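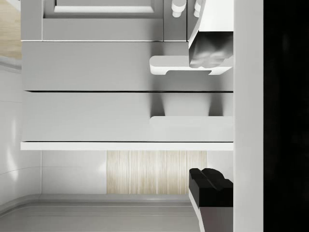

Grey kitchen cabinet door with two drawer fronts, computer rendering.

Bivier was eleven years old when he stopped eating in the evening. His owner, Mio Kawaguchi, did not worry on the first day. He is a large grey cat with a strong opinion about food, and she had changed the brand that week.

"On the second day I noticed the water bowl," she says. "I was filling it in the morning and again when I came home. Before, I filled it once and half of it was still there. I thought, good, he drinks, this is healthy. I was pleased with him."

Kawaguchi has worked as a veterinary nurse for many years, so she tells this story against herself. She now runs the clinic for older cats at the Koppel animal practice, every Thursday afternoon, and she tells it to almost every owner who comes in. When an older cat begins to drink much more than before, she wants to see the cat.

We met in the small room behind the reception, where the telephone rang several times during our talk. She answered it each time.

The clinic began in January with a handful of patients. There are now 78 cats on the list. An appointment takes 30 minutes, which is longer than the normal visit, and the first part of it is spent with the cat doing nothing at all. The basket is opened on the floor, the lid is taken off, and the people sit down and talk.

"The owner wants to pull him out, to be helpful for me," she says. "I ask them please to leave him. If he stays in the bottom half of the basket, I can listen to his heart there. I can feel his belly there. He does not need to stand on my table to be a patient."

What does she look for? Weight comes first. A cat can lose a good part of its body weight before the person who lives with it sees a difference, especially under long hair. She recommends weighing at home once a month, on kitchen scales if the cat is small and calm, or on the bathroom scales with the cat in your arms and then again without the cat. The numbers should be written down in one place.

"People come and tell me, he was always thin," she says. "Then I open the file and he was not always thin."

After the weight come the teeth, the kidneys, the blood pressure and the joints. The joints are the subject on which she speaks longest. In her experience owners know how a dog looks when it has pain in the hip, but they do not recognise it in a cat. A cat seldom limps. It stops jumping on the window sill and sleeps on the chair instead, or it goes to the sill by way of the chair and the radiator shelf. The claws become long and thick. The coat over the lower back becomes untidy, because turning round to wash it hurts.

"They say to me, she is getting lazy, she is old. I ask, can you film her on the stairs? And then we look at the film together and they are quiet for a moment."

Many changes at home cost very little. She suggests a litter tray with one low side, so that the cat can walk in and does not have to climb. A step or a firm box in front of the sofa is useful. Food and water should be on the same floor where the cat sleeps, and in a house with more than one cat there should be more than one place to eat. She is careful with advice about medicines. Painkillers made for people can kill a cat, also in small amounts, and she asks me to write this sentence exactly so.

And when a cat does not eat? Here she becomes strict. A cat that has eaten nothing for 24 hours should be seen, she says, and an owner should telephone and not wait for the weekend to pass. Fat cats are in more danger than thin ones, because the liver can suffer quickly.

I ask if some owners come too often. She laughs. There is one gentleman, the owner of two sisters called Gondel and Pollik, who telephones when one of them sneezes.

"But in spring he telephoned because Pollik was sitting differently. Only that, sitting differently. Her blood pressure was very high. If he had waited, she could have lost her sight. So now he can telephone for every sneeze, I don't mind."

Bivier had a disease of the kidneys, found early enough to treat with a special diet and, later, with tablets. He did not like the diet. For some weeks Kawaguchi warmed each portion in her hands before he would look at it. He is fourteen now and still fills a good part of her sofa.

"He drinks a lot, and I know how much," she says. "I have a jug with a line on it."

The telephone rings again. It is somebody asking if a cat may come to the clinic without being ill. She says yes, and looks for the appointment book.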